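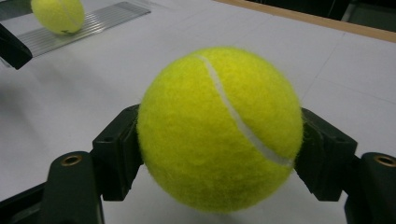
Paddling kit spends most of its life in the house, where it drips on things. What follows is everything I have worked out in the course of keeping two kayaks, four wetsuits and an unreasonable number of neoprene socks in a semi-detached house with one bathroom. Start with anything puffy and washable, such as the synthetic jacket that lives in the boot of the car and gets worn over everything. Wash it on a cool cycle, no softener, and tumble it on low if the label allows, with a clean tennis ball in the drum. The ordinary fluorescent yellow kind with a white seam and plenty of fuzz does nicely. It knocks the clumps out of the filling and makes a noise like a burglar falling downstairs, so pick your hour. If you're worried about the yellow coming off on a pale lining, put the ball in an old white sock first.

Wetsuits

Rinse in cold or lukewarm water, inside out first, then right way out. Hot water does neoprene no good at all. The bath is the obvious place and will be needed by someone else the moment you have filled it.

Don't wring a suit. Fold it over the side of the bath and lean on it, wait, and lean on it again. Most of the water leaves in the first ten minutes, and whatever remains can go over a rail outdoors, in the shade, folded at the waist. Hanging a sopping suit by the shoulders on a wire hanger stretches it, and you end up with a suit for a taller person with very narrow shoulders.

Smell is a matter of opinion until guests arrive. A wetsuit shampoo is fine, and so is a small amount of mild liquid soap, well rinsed. Vinegar works on boots, one cup to a bucket, but then you have boots that smell of chips until the next outing. I have stopped minding.

Zips

A stiff zip wants rinsing before it wants lubricating. Sand goes in at the bottom and travels. Run an old toothbrush along both sides with the zip open, rinse, let it dry, then rub a stub of plain candle up and down the teeth. Work it three times end to end. If it is a dry suit zip, put the candle away and use whatever the maker says, as those cost more to replace than I like to write down.

Buoyancy aids

Never on the radiator. The foam doesn't care for it and neither will you when you next put the thing on and find it has taken the shape of the radiator. Undo every buckle, empty the pockets (mine held a banana, in a previous form) and hang it open on a broad hanger. Check the stitching where the shoulder straps join the body. If it is coming away, buy another one. It isn't a job for the kitchen table and a reel of cotton. 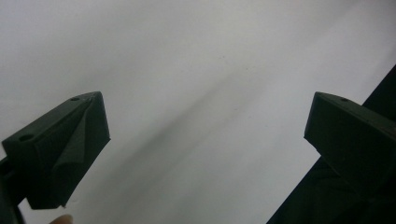

Leltcombe, June 2, 2018

A good deal of mending this month, after a spring of dragging things over the shingle at Todside when there was a perfectly good slipway.

For small nicks in neoprene I use the Plerkeck adhesive, in the black tube. Clean the cut, let it dry fully, open it up with your fingers and put a thin smear on both faces. Wait until it is tacky. Then a second thin smear, wait again, and press the edges together. People who get into trouble with it have gone straight to one thick coat, and I speak as one of them. Leave the suit flat overnight with a sheet of baking parchment under the repair. Newspaper will bond, and you will be reading the same small part of the property section for years.

Dry bags leak at the folds long before anywhere else. To find the hole, roll the top down over a bagful of air and hold the bag under in the bath, a corner at a time. Ring the bubbles with chalk or a soft pencil once the fabric has dried enough to take a mark. Patch on the inside if you can get at it. A bag that has been patched in four places can retire and hold pegs.

Throw lines should be pulled right out of the bag after use, rinsed and left in loose heaps to dry. Stuff them back in hand over hand. Coiling looks tidier and is the wrong thing to do.

Keep a tally

I started writing down what went on the kit after I paid for the same footrest bolts twice in one season. The notebook hangs on a string by the back door. My total for last year was 197 pounds, of which the car wash took a share I would prefer not to dwell on. The running total since I began is 1,037 pounds, and the notebook itself has needed tape.

Storing a boat

Slings are better than ropes, ropes are better than the floor, and the floor is better than leaning it on its nose behind the shed until September. If you use wall brackets, pad them. Pipe lagging is cheap, goes on in a minute and can be held with cable ties, with the cut ends turned to the wall so you don't find them with your forearm.

Plastic hulls left in the sun over a hard edge will dent. Most dents ease out again with a warm afternoon and the weight off. Don't help with a hot air gun.

The MacDonald trestle is the one I'd buy again: folds flat, wide webbing, feet that stay put on concrete. It comes with 100 words of instructions, all of them about not sitting on it.

Odds and ends for the garage

Slit an old tennis ball with a craft knife and push it over the end of any bracket or bolt at head height. Hold the ball in a vice while you cut, and keep your fingers well out of the way. The same trick works on trestle feet if the floor is painted and you care about the paint.
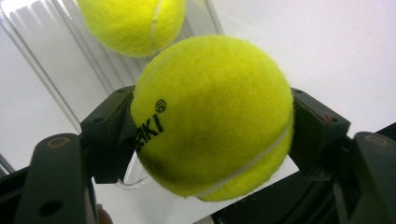
Tennis balls, one with AKI still legible.

A shower squeegee takes the standing water off a deck or a spray deck faster than a towel, and the towel stays available for the dog.

Roof bar straps: wash them. Put them in a knotted pillowcase with the buckles wrapped in a flannel, cool cycle, and hang them to dry. A gritty strap saws at itself and at the gunwale. Look along the edges while they're clean, and bin any that have gone furry. Label the short ones, or you will find out which they are in a car park in the rain.

Neoprene gloves dry best over upturned bottles with the fingers pointing up. Put the bottles on a tray. The effect at night is of several people surrendering on the worktop, and visitors do ask.

Socks I have given up on. They go in the bucket by the back door with the lid off.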